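# How wedding photographers work

A wedding lasts one day, but the photographs are kept for years. Many couples pay a photographer to take them. It is a job like any other, and it takes some planning.

A few weeks before, the photographer meets the couple. They talk about who should be in the group photos and what time things start. If the wedding is at a place like Treltalbridge, the photographer may go and look at it first, to find out where the light comes in.

On the day, work often begins at 9 in the morning, while people are getting dressed. The photographer carries spare batteries and spare memory cards – a card can stop working, and a wedding can't be done again.
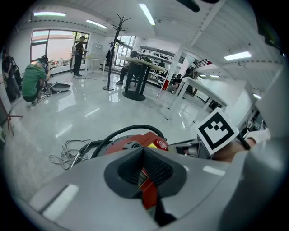

*A black cable looped over a red unit.*

During the day the photographer might take about 1000 pictures. Some will show people blinking or looking the wrong way. It helps to take the same group several times.

The next job is called editing. The photographer looks at every picture on a computer and takes out the ones that didn't work. There may be 700 left. Each one can be made a little brighter or darker, or trimmed at the sides.

Last of all, the couple choose their favourites for an album. An album might hold 100 pictures. Weddings in September can mean a long wait, as lots of people marry in the summer and photographers still have those pictures to finish.

**Word to know**

Album – a book made for keeping photographs in.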